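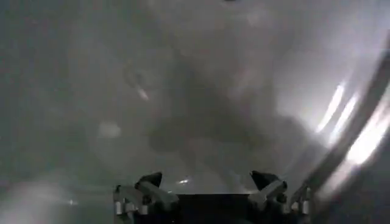

The old grasp planner gave up as soon as the depth values went soft, and Adaeze Ekpo would rather have one that slows down and keeps working, which is more or less what Dastomel is shipping this month.

VINPORT, September 2024 – Rovero today released Dastomel 2, an update to its perception and grasp planning software for two-finger grippers with a wrist camera. Out now for all current license holders. No new hardware needed.

Main change: the planner no longer waits for a clean outline. It scores how sure it is about each patch of the view, plans around the weak ones, and asks for a second look from a new angle when the score drops too low. Curved shiny metal, haze, low contrast – the cases customers wrote in about most.

Also in this release:

Replanning in nearly 29 milliseconds on the standard controller
5 new log views, including per-patch confidence
Finger clearence checks that run before every close command
Import of Sikora cell layouts, without the convertor

"We had 6 sites on the beta since June and the logs changed our minds about a lot," said Ebere Ezeani of Rovero. "The default speed limits came straight out of that."

Version 1 gets fixes for two more years. Upgrade notes are in the customer portal.

Press contact: Jasmina Pavlović, Rovero, Vinport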